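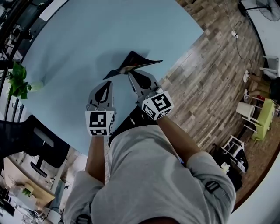 Berwyn Jenkins asked whether the lamp timers at Station 4 had been checked against a stopwatch, or only against the number on the display. They were checked against a stopwatch. The reading is entered under item 3.2, and the same method will be used at all later inspections.

NAIL SERVICE AREA: SAFETY AND SANITATION CHECKLIST
Sernberg Nail Studio, Urquhart Street location
Date of inspection: 28 September 2018
Inspector: Teófilo Echeverri
Ratings: S = satisfactory; C = correction needed; N/A = not applicable

1. PRODUCT STORAGE

1.1 Polishes, base coats and top coats capped when not in use. S
1.2 Acetone and other removers stored in a closed metal cabinet, away from heat. S
Comment: Cabinet key is kept at the front desk. Staff on the late shift must be told where it is.
1.3 All bottles carry the maker's label. C
Comment: Two refill bottles of cuticle remover had handwritten labels with no ingredients or warnings. Removed from use during the visit. Relabel or discard.
1.4 No product containing methyl methacrylate monomer on the premises. S
1.5 Safety data sheets on hand for every product line. C
Comment: Sheets for the Plundik gel range are missing from the binder. The supplier sends them on request.

2. TOOLS

2.1 Metal implements washed with soap and water before disinfection. S
2.2 Implements fully covered by disinfectant for the contact time on the label. C
Comment: Cuticle pushers at Station 2 were standing with the handles above the liquid. A deeper container is required.
2.3 Disinfectant changed daily, with log entry. S
Comment: Log complete from January to the present. Initials are hard to read in several places; please print.
2.4 Files, buffers and orangewood sticks discarded after one client. S
2.5 Electric file bits cleaned and disinfected between clients. S
2.6 Stamping plates and dotting tools wiped with remover, then disinfected. S
Comment: The nail art kit is shared between stations. The last person to use it signs it back in.

3. LAMPS AND ELECTRICAL

3.1 Cords and plugs free of damage. S
3.2 Lamp timers accurate at both settings. S
Comment: Station 4, unit 2997. The 30-second and 60-second settings each matched the stopwatch.
3.3 Lamp interior free of cured gel. C
Comment: Residue on the inner plate at Station 1. Clean with the unit unplugged and cool.
3.4 Lamps used only with the gel system for which they are approved. S

4. VENTILATION

4.1 Source capture units running during acrylic and filing services. S
4.2 Filters replaced on schedule. C
Comment: The Onbridge unit nearest the window is past its replacement date. Order placed, according to the manager. Acrylic services are to be moved to another station until the new filter is fitted.
4.3 Waste bins lidded and emptied at closing. S

5. CLIENT CARE

5.1 Hands of technician and client washed before service. S
5.2 Clients asked about allergies and recent reactions to gel or adhesive. C
Comment: The question appears on the card for new clients only. Add it to the card for returning clients.
5.3 Service refused where there are signs of infection. N/A
Comment: No such case arose during the visit. The written policy was reviewed and is acceptable.
5.4 Foot basins drained, scrubbed and disinfected after each client. S

FOLLOW-UP

Items marked C must be corrected within 16 days and the corrections entered in the salon log. Item 2.2 must be corrected before the next working day. A copy of this checklist is to be kept at the front desk and shown on request.

Signed: T. Echeverri
Received for the salon: B. Jenkins

Filed under: Salon Hygiene, Nail Services, Inspection Forms

Related items
Disinfectant Log, Monthly Sheet
Gel Lamp Cleaning Procedure
Client Card for Nail Services
Storing Removers and Thinners
Foot Basin Cleaning Record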